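Praduvero Jalo Work Table, White

SKU: PJ-224-W
Price: $1,649.00 inc. GST
Availability: In stock at our Vutlow warehouse
Freight: Calculated at checkout

Overview

The Jalo is a fixed-height work table for sewing rooms, print shops, framing studios and school art rooms. It has a matte white top on a powder-coated steel frame and is sold as a single unit with all hardware. The frame is welded at the ends and bolted along the length, so it can be carried through a standard doorway in pieces and put together in the room where it will be used.

We have stocked the Jalo for 6 years. The current version has a thicker edge band than the one it replaced and a different foot. If you own an older table and want to join a new one to it, please contact us before ordering, as the bolt pattern changed in July.

The top

The matte finish cuts down on glare under overhead lights and makes pencil marks and loose threads easier to spot. It wipes clean with warm water and a little dish soap. Methylated spirits will take off most marker. Do not use scouring powder, steel wool or oven cleaner, as these will polish the surface and leave shiny patches that cannot be repaired.
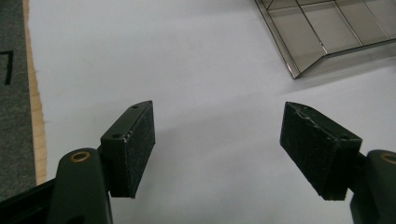
Matte white surface in even light from above.

The top is not a cutting surface. Use a self-healing mat under rotary cutters and craft knives. It will take a hot mug without marking but should not be used for ironing or soldering without a heatproof board underneath. White is the only colour we keep in stock. Grey can be ordered in from the maker with a longer lead time and is not returnable.

Frame and feet

Each leg has a threaded foot with a rubber pad. The feet can be wound out by hand to level the table on an uneven floor. Once the table is level, tighten the lock nut with the spanner supplied. Check the nuts again after the first few weeks of use, particularly on timber floors.

Castors are sold separately. Two of the four lock. Fitting castors raises the working height, so customers who sit at the table usually stay with the standard feet.

Specifications

Height with standard feet: 90 cm
Weight, assembled: 57 kg
Maximum evenly spread load: 224 kg
Top: matte white, square edge
Frame: powder-coated steel, light grey
Assembly: two people, tools included
Warranty: 6 years on the frame, 2 years on the top

What is in the cartons

Carton 1: table top, corner protectors, care card
Carton 2: end frames, long rails, feet, bolts, hex key, spanner

The cartons sometimes travel separately. Please wait for both before starting assembly. If one arrives damaged, take a photo of the outside before you open it and email us the same day.

Goes with

Fiore under-table shelf. Clips to the long rails without drilling. Holds paper stock, fabric bolts or storage tubs.

Fiore task stool. Gas lift, grey vinyl seat, foot ring.

Jalo joining kit. Two plates and eight bolts for fixing two tables end to end. Current version only.

Delivery

Metro deliveries are to the front door or loading dock. The driver is not able to carry cartons up stairs or help with assembly. For regional addresses we can send to your nearest freight depot, which is normally cheaper. Pick-up from Vutlow is free, but you will need a ute, van or trailer, as the top does not fit in a station wagon.

Orders placed after 20 December 2023 will be sent out when the warehouse reopens in the new year.

Returns

Unopened cartons can be returned within 30 days for a refund less freight. We do not accept returns on assembled tables unless there is a fault. Replacement feet, bolts and corner protectors are kept on the shelf and can be ordered through the spare parts page using the SKU at the top of this listing.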